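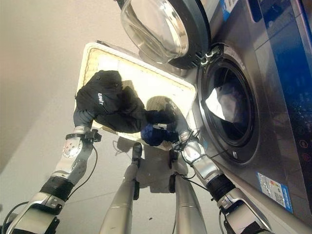

Head cam, laundry task. Both grippers on the black UNIT garment, blue cloth caught up with it on the right.

Tuesday, after lunch. Spent the morning on the cloth segmentation and I think I finally see why the planner keeps picking silly grasp points. The mask for anything dark bleeds into the black joint sleeves on the arms, so the planner believes the garment carries on down past the wrist and happily suggests grabbing our own elbow! Yusri had been blaming the depth filter all week (so had I, to be fair).

What I changed: we now render the arm from joint angles, grow that silhouette by 3 pixels and subtract it before the cloth mask goes anywhere near the grasp scorer. Ran it over 1,000 logged frames from the Brarell set and the self-grasp proposals dropped to 2, both with the wrist cable hanging right across the cloth. The cable isn't in the URDF, of course. Darmawan wants to model it as a spline, I'd sooner paint a fat keep-out blob around the wrist and go home on time.

Next headache is the basket. The rim estimate comes from a rectangle fit on the visible edges, and as soon as a hand covers one side the fit slides off toward the washer door.
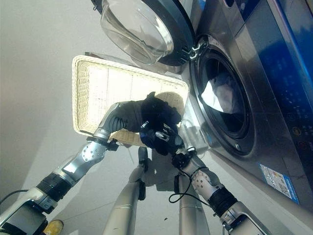 I tried holding the last good fit and moving it along with the wrist poses, and that's much calmer – the rim stays put in the overlay as long as neither hand slips. If one does slip we have no way of knowing yet. Could compare the two wrist poses against the rim length and throw a flag when they disagree, cheap enough to run at 50 Hz.

Also the door glass still gives us garbage depth, so I've masked the whole door by hand in the Finholm config. Ugly, but it unblocks the collision checker.

To do: wrist blob, slip flag, ask Yusri which branch has his filter settings. Don't merge mine yet, the unit tests for the silhouette code are still red.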